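okay, planner thread, because I finally swapped out the thing I've been complaining about since October (1/7)
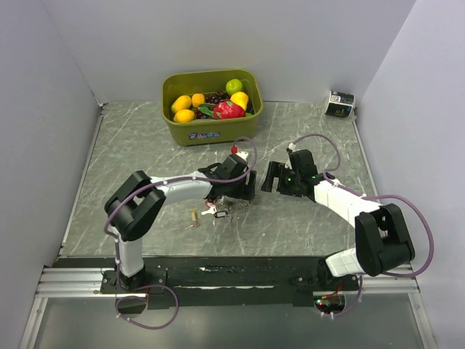
so the old setup on the Vilta cell planned each arm on its own and then checked for collisions after. fine when the arms stay on their own sides. terrible when both of them want the middle of the table, which is where I keep putting stuff lol (2/7)

now there's one planner for both arms, 2 grippers in one joint space. bigger search, yes, but I stopped getting that dumb dance where left waits for right and right waits for left until the watchdog kills the run (3/7)

numbers for the people who always ask: median plan time is 345 ms over 2000 random start/goal pairs. the old one was faster on paper, if you ignore all the replans (I was ignoring all the replans) (4/7)

small things are still my problem. keys especially! shiny, flat, and the chain gets segmented as its own object half the time, so the grasp scorer goes for a piece of chain. fruit in a bin is easy next to that, at least the plastic kind holds its shape (5/7)

my hack for now is merging any two masks closer than 40 px before scoring. it's ugly and it will absolutely glue a wooden block to whatever is sitting next to it. if you have a nicer trick that doesn't need retraining pls tell me (6/7)

code goes in the Dikadside repo once I pull the hardcoded paths out, config files are the same format as Mestex so your old ones should load. cable loops are still not in the collision model, I just padded the forearm links and keep one hand near the stop button (7/7)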